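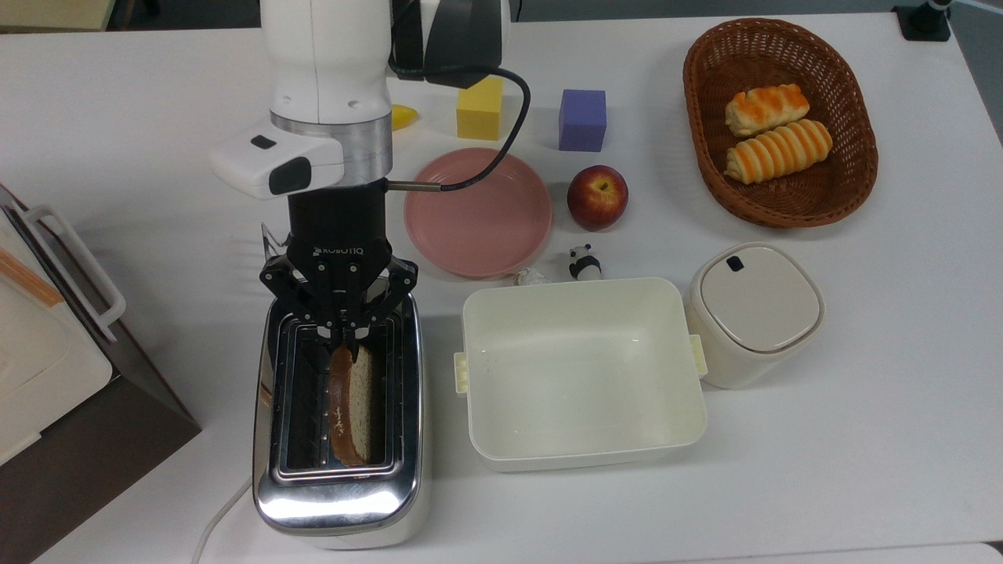
How to toast thick-cut bread in a long-slot toaster

A long-slot toaster takes one large slice or two small ones end to end. It suits bakery loaves, which are often too wide for a standard two-slot model. The steps are the same for most brands, but check your manual for the dial settings.

What you need

A loaf with a firm crust
A bread knife
A long-slot toaster
A plate or shallow container for the finished toast

Cut the bread

Let a fresh loaf cool completely before slicing. Cut slices to an even thickness so they slide in without force. If a slice tapers, the thin end will brown first. Trim any loose seeds or flaps of crust – they fall to the bottom and burn.

Set up the toaster

Put it on a flat, clear surface, away from curtains and wall cabinets. Run the cord where it will not catch on plates or sleeves. Slide the crumb tray all the way in before you plug in.

Load the slice

Hold the slice on its edge by the top and lower it straight down between the wire guides. It should stand upright and move freely. If it rubs on the guides, take it out and cut it thinner. A small slice can go anywhere along the slot, but the middle usually browns most evenly.

Toast

Start on a low to medium setting. Press the lever until it clicks. For a pale, porous bread, check the color after the first cycle and add a short second one if needed. Frozen slices go in straight from the freezer, with the defrost button if there is one.

Take it out

Wait for the lever to rise. Raise it a little more by hand if the toast sits low. Never reach into the slot with a knife or fork. If a slice is stuck, unplug the toaster, let it cool, and ease the bread out with wooden tongs.

Clean up

Unplug and empty the crumb tray once the toaster is cold. Wipe a chrome top with a soft damp cloth, then dry it to avoid water spots.

Last updated February 8, 2023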